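Plama Guesthouse: Frequently Asked Questions

What time are check-in and check-out?
Check-in starts at 3 p.m. and check-out is at 11 a.m. If your room is ready earlier, we will let you in earlier. Bags can be left at the front desk on either day.

Can I arrive late at night?
Yes. The desk closes at 10 p.m. After that, use the keypad by the side door. The code is sent to you by text message on the day you arrive.

How many rooms do you have?
We have 63 rooms on four floors. Munro rooms face the street and Dresetti rooms face the courtyard. The Dresetti rooms are quieter and a little smaller.

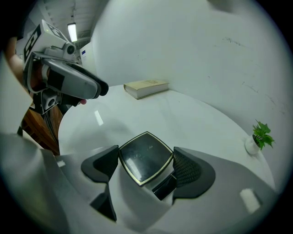
Brown wood grain, at the left.

Is breakfast included?
It is included with every Dresetti room. Munro guests can add it at the desk the night before. Breakfast runs from 7 to 10 a.m. Please tell us about food allergies when you book.

Do you have parking?
There is a small lot behind the building, first come, first served. When it is full, the public garage is about 400 yards up the hill. Vans and trailers will not fit in our lot.
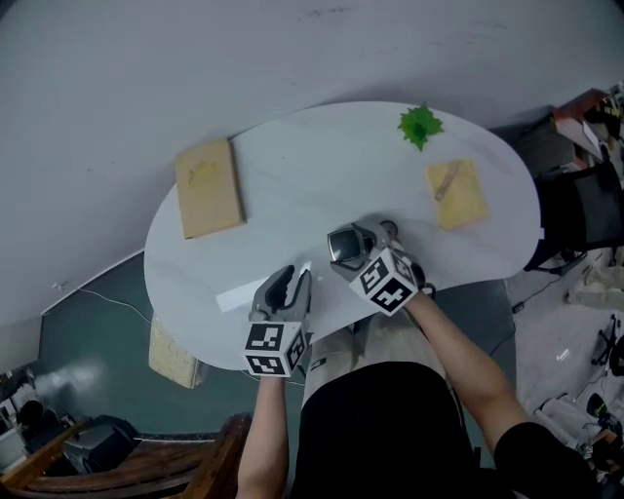
White table with a tan board, from above.

Can I book a room for a longer stay?
Stays of up to eight weeks are possible from October through April. Sheets and towels are changed once a week on long stays. Write to Rajeshwari Iyer at the front office for monthly rates.

What is your cancellation policy?
You can cancel free of charge until 6 p.m. two days before arrival. After that we charge the first night. Groups of five rooms or more have separate terms, which are listed in the group contract. 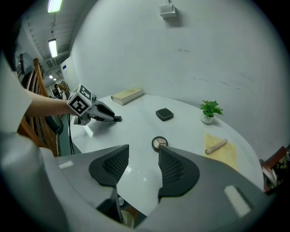
Are pets allowed?
Dogs are welcome in ground floor Munro rooms only. We do not take cats.

Who do I contact about something I left behind?
Call the desk and ask for Khrystyna-Mariia Derkach, or dial extension 2484. We keep lost items for three months. Postage is paid by the guest.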